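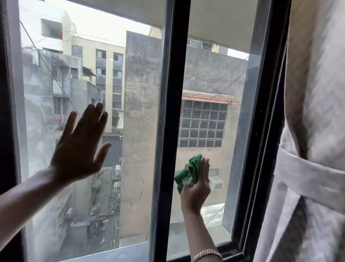
Wullside window and rinse set

Data card and notes, second release

What it is

Wullside is a set of head-camera recordings of people cleaning windows by hand, with the cloth handling that goes with it. Each clip comes with hand keypoints, a cloth mask and a contact label for each hand. It was built to test one claim, that a two-armed robot can learn wiping from human video with very little robot data on top. The claim was ours before it was anyone else's, and after this release we believe it less than we did.

Please read the results section before you cite the set as support for it.

Contents

400 clips in total, each covering one piece of work (wipe a pane, fold the cloth, wash the cloth, wring it).
100 of those are held out for testing. They come from homes that do not appear in training.
14 action labels. They overlap more than we would like. See known problems.
2 annotation passes. The second was done without sight of the first, and both are included. We did not merge them.

The clips folder holds the video, labels holds one file per clip per pass, and splits holds the lists we used. If you make your own split, keep homes apart. A random split by clip puts the same curtains and the same view on both sides, and the scores go up for reasons that have nothing to do with cleaning.

How the labels work

Each hand gets its own contact label: none, cloth, surface, or cloth on surface. The hands are labeled separately even when they are doing one job. In window clips it is common for one palm to be flat on the glass, fingers spread, while the other hand does the wiping with a bunched cloth. The flat hand is marked surface. Whether it is bracing the person, steadying the pane or doing nothing useful, we can't tell from video, and we took out the "support" label from the first release for that reason. If your model says it has learned bracing from these clips, ask where it got that.

The cloth mask covers visible cloth only. We do not fill in the part under the fingers. The first release did fill it in, using the Morisetti completion tool, and the result looked good and was mostly a guess.

Glass is masked as glass out to the window frame. What lies behind it is not labeled. Views through the window can be very busy — walls, cables, air conditioners, other people's windows — and the depth estimates there follow the buildings and ignore the pane. Do not use the depth channel to work out where the glass is. We left the channel in so that others can check our complaint.

No label for clean

People ask for this one a lot. We tried. Streaks show or vanish with the light and the angle of the head, and the two passes agreed so poorly on "clean" and "dirty" that we dropped both. Any method that reports cleaning success from this data is reporting something else, usually coverage of the wiping path.

Results so far

We trained the Bakalis policy on the human clips, tuned it on a small amount of teleoperated wiping, and ran it on a two-armed bench robot. The comparison was the same policy without the human clips.

On wiping strokes, the version with human video made longer, more even passes. That part held up when we reran it. It also went straight into the divider between panes more often than the plain version did. We think it copied the shape of the stroke and had no idea what a divider was for.

On cloth handling there was no gain that we trust. The early gain we reported in March went away when the test homes were properly separated. We should have caught that sooner.

On force, there is nothing to report. The recordings carry no force signal. Anyone who wants to learn pressing from them is learning it from finger shape, and finger shape under a wet cloth is poor evidence.

Why the rinse clips are hard

The washing clips were meant to be an easy second task. A white tray on the floor, a green cloth, soapy water, two hands: the colors separate well and the camera looks straight down. Masks were good. The action labels were not. A folded cloth held from both sides can be in the middle of a squeeze, a scrub or a change of grip, and single images of the three look alike. Our annotators split on them constantly. Foam makes it worse by giving the motion estimate plenty to follow that has nothing to do with the hands.

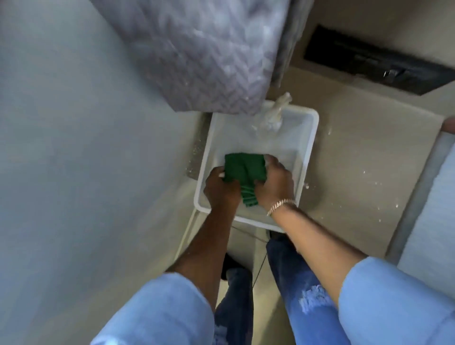

Known problems

Fold, bunch and squeeze should be treated as one label unless you have a good argument. We kept them apart only so that older code still runs.

Bracelets and sleeves throw off the wrist keypoint. The error is small in any one image and steady across a clip, so smoothing does not remove it. The Wemier hand tracker does better on bare wrists, and we have not tested it on the full set.

The camera is on the head, so it looks where the person looks. Work at the top corners is thin. A robot with a fixed camera gets a different view of the same job, and we have no numbers on how much that costs.

We have not shown that more clips would help. The curve was flat for cloth handling at every size we tried. Please don't write "would improve with scale" and point at us.

Changes from the first release

Support label removed. Filled-in cloth masks removed. Test homes separated from training homes. Old scores should not be compared with new ones, including our own.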